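The fruit tray and other compromises

I have been trying to keep fruit on the table since October, and I would like it noted that this was my own idea. There was no doctor involved. I read one article on my phone in a waiting room, came home, and announced that we were going to be a household with fruit in it. The household, which at that point was coloring, did not look up.

The first attempt was a bowl. It was a nice bowl from Brurnik, deep and blue, the kind you see in kitchens where people own linen. The trouble with a deep bowl is that it has a bottom, and things happen at the bottom. A pear went in there and was next seen as a kind of jam. I washed the bowl and gave it to the car keys, which have been very happy.

The second attempt was a wire thing with two levels from the Clatton outlet, $30, and I paid it without a murmur. Plums fell through it.

So now we use a tray. It's stainless steel with a rolled rim and I'm fairly sure it was meant for roasting. Everything lies in one layer where you can see it going bad in real time. I have become evangelical about it, and my sister-in-law has asked me to stop bringing it up.
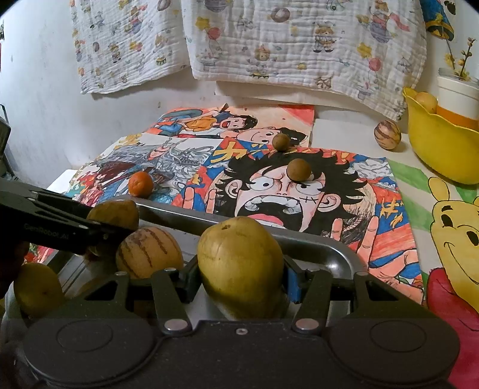 The Kitchen Table Letter, No. 30

The big yellow-green one standing up at the front is the one I'm calling a mango, because it looks like a mango and because the sticker was gone by the time I thought to check. The round striped one to its left is a pepino melon. I bought it purely for the stripes. If you have never had a pepino, imagine a cucumber that went to a good college and came back with a slight accent. I want to like it more than I do. I've now said "it's refreshing" out loud at three separate breakfasts.

Then there's the smooth yellow-green one with the little dark spot, and the brownish olive one behind the pepino, and I'll be straight with you, I don't have names for either. They came out of the odds and ends bin at Estutcombe, where they put anything that arrives in a quantity too small to deserve its own sign. The man weighing them said "those are good," and I nodded like a person who knew what they were good for. My plan is to press them gently every morning until something changes.

You'll have noticed the art. The table hasn't been bare wood since summer, and at this point I couldn't swear to you what color the wood is. The current exhibition is four drawings, all colored by hand, and the centerpiece is the boy with the spiky black hair and the straw hat, mouth open wide enough to park in. I'm told he is yelling about friendship, or possibly meat. I like him very much. He has been yelling at me over my coffee for weeks and I've come to find it motivating, especially on a Monday.

What I don't like is what the red does. Whoever colored that background really leaned on the marker, and I respect the commitment, but I set a damp colander down near it once and there is now a pinkish arc on one of my good dish towels. So the tray has a second job, which is standing between the produce and the fine arts. I tried suggesting that the drawings could move to the wall. I even bought the putty. The artists' position is that on the wall people would only look at them when they walked past, and on the table people have to look at them for an entire dinner. I couldn't find the hole in that.

Some things I've learned, if you are also trying to be a household with fruit in it:

Buy fewer than you want. The tray should look a little sad. A full one just means you'll be making a crumble at ten at night on principle.

The pepino is ripe when the yellow goes warmer and it gives a bit. I got this from a woman in line. Mine has been giving a bit for days, so I'm either right on time or very late.

Don't cut the mango in front of children unless you're ready to hand over all of it. I eat the part around the pit, standing at the sink, and I consider that my wages.

A reader wrote in after the last letter to say I should get one of those Ağca ceramic platters with the little feet. I looked them up and they're lovely. I also looked at the price and then went and stood near my roasting tray for a while. We're fine.

Next time I'll report on the brownish one, assuming I've worked out which end to start from. If it needs peeling with a spoon, please write and tell me before the weekend.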